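Why I have stopped believing the cleaning aisle

Posted in: House, Moaning
14 comments

I have a cupboard under the sink that does not shut. It hasn't shut since December, when I bought a thing for the oven, a thing for the hob and a second thing for the hob which was meant to follow the first thing, like conditioner. There is a U-bend in there too, and a bag of other bags. Last Saturday the door came open by itself while I was eating toast and a bottle of limescale remover rolled out across the lino and stopped against my foot.

So I emptied it. I got everything out on to newspaper and had a proper look at what I'd been paying for, and I came away in a bad temper, and that is what this post is.

What was in there. Floor cleaner, half used, smells of pine. Floor cleaner, nearly full, smells of what the label calls morning. Washing-up liquid in use and washing-up liquid waiting. Glass spray. A bathroom spray that says it's for bathrooms and a kitchen spray from the same people, and when I turned them round and read the backs side by side, standing by the window with my glasses on, I could find one difference in the ingredients and it was the perfume. Toilet cleaner. A tub of pink paste everyone on the internet was mad for a while back (it's fine, it's paste). Something called Brurar, which I bought in a hardware shop in Liltham, for grout. I don't have any grout to speak of. I have a strip behind the taps.

I'm not one of the vinegar people, I should say. I have been lectured by vinegar people. My neighbour Thilini Patwary does her whole flat with vinegar and bicarb and will tell you how the fizzing lifts the dirt, and I've watched her do it, and what I saw was fizzing. You pour the two together, they cancel each other out and you're left wiping the worktop with slightly salty water. She has a very clean flat. I put that down to Thilini, who wipes things twice a day, and I'd bet she could get the same shine with a damp sock.

But the shop stuff makes claims as well, and I've started to read them the way I read letters from the bank. "Up to" is the one to look for. Up to so many times the cleaning power. Compared with what? There's generally a little star, and you follow the star round to the back, and the star says compared with the leading something, or with water, or in laboratory conditions on a type of grease I have never cooked. And "new". New how? I bought the same floor cleaner before it was new and after it was new, and the floor has not remarked on it.

Then there's the dose. One capful in a bucket, says the bottle, and the cap has a line inside it you can't see unless you hold it up to a lamp. I don't know anyone who fills to the line. My mother glugged. I glug. If you glug you get through a bottle in a month, the floor goes tacky, you decide it must be dirty and you wash it again with another glug. I did this for years in the old flat and blamed the lino.

So, the experiment, if you can call it that. For 2 weeks I used one bottle of washing-up liquid and one floor cleaner, measured, and left everything else in a crate in the hall. No sprays. Worktops got a cloth with a drop of washing-up liquid and then a cloth without. The hob got the same and a bit more elbow. Windows got hot water and an old tea towel. I did keep the toilet cleaner because I have limits.

Results. The worktops were the same. The hob was the same except for one brown ring at the back left, which had also survived the first thing and the second thing, so I don't count that as a loss. The windows were a bit worse, streaky when the sun was low, and I went back to the glass spray and felt no shame. The floor was better! I'll give the makers that. Used at the amount they tell you to use, it rinsed off clean and my socks stopped sticking. Which is annoying when you've built up a head of steam about somebody's instructions.

The bathroom I'm less sure of. It's a small room with no window and it never looks clean whatever I do, so I may not be a fair judge.

My friend Afroza Siddiqui thinks all this is very funny. She worked in a shop for years, on the household side among other things, and she says people buy washing-up liquid by colour. They'll stand there reading for a minute and then pick up the yellow one because the last one was yellow. I told her I was above that. She asked me what colour mine was. It was yellow, it has always been yellow, and I think it's because lemon was on the bottle at home when I was small and I've believed in lemon ever since without ever asking it to prove anything. There are lemons drawn on half of these things. A picture of a lemon doesn't clean a plate.

She also says to look at where things are put. The ones at eye level aren't there because they're good, they're there because that's where your eyes are. I knew that already, everyone knows that, and I still went straight for eye level the next time I was in. It was quite humbling. I had to bend down for the plain one and it turned out to be bigger and cheaper per litre, once I'd worked it out, because of course the two labels were priced per different things. 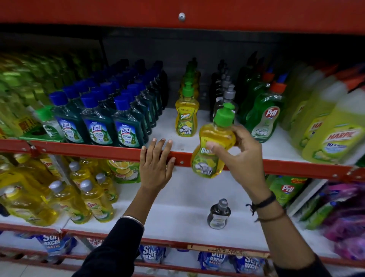 The pump tops are the other business I want to raise. I used to like a pump. It looks tidy by the sink and you can do it with a wet hand. But a pump gives you what a pump gives you, and for one mug that's too much, and for a roasting tin it's five goes and a sore thumb. Then the last inch of liquid sits below the straw and won't come up. I've been cutting the tops off and tipping the remains into the next bottle, which makes a mess and makes me look like somebody's great-uncle. A flip cap stands on its head and gives you the lot. It also leaks when it falls over in the cupboard, as I found out under the oven stuff, where there was a green puddle that had gone to jelly and taken the label off a tin of polish.

Refills, then. I had hopes for refills. I bought one of those pouches, 600 ml, to go into a bottle I already had, and the bottle I already had wasn't quite empty, so I stood the pouch up next to it to wait. A pouch does not stand up. It leans and then it slumps, and it spent its whole time with me lying on its side like a seal. It did pour nicely when the day came. I worked out what I'd saved against buying a new bottle and it came to 25p. I'm not against 25p. I'd want a bit more for living with the seal.

I've also had my storage ideas, and they've gone the way they usually go. There's a wire rack by Vesberg that is supposed to go round the U-bend, with a gap cut out for it. The gap is in the middle. My U-bend isn't in the middle and I don't believe anyone's is. I turned the rack round, then upside down, and now it's holding onions. After that I tried a washing-up bowl with everything standing in it, so you can slide the whole lot out at once. That one works. It was already in the house and it cost nothing, and I'd have saved myself the rack if I'd thought for five minutes.

What went back in the cupboard: one washing-up liquid, one floor cleaner, glass spray, toilet cleaner, the pink paste because there's a lot of it left and I'm stubborn. The bathroom spray can stay until it runs out, and it will be doing the kitchen as well, whatever it says on the front. Thilini took the hob things for her brother, who fries. The Brurar is on the windowsill while I think about the strip behind the taps.

The door shuts. It shuts with a bit of a push, and I've moved the bag of bags to the hall, where it has joined another bag of bags I'd forgotten.

Someone is going to write in and tell me about MacLeish soap flakes, because someone did last time. I have tried them. They went into a lump in the box and I had to go at it with a spoon handle, and they left a bloom on the glasses. If yours don't do that, you may have softer water than I have, or lower standards, and I'd like to know which. What I would really like from the comments is an answer about the brown ring on the hob. I've tried soaking it under a wet cloth overnight and I've tried a scraper held flat. Please don't say bicarb.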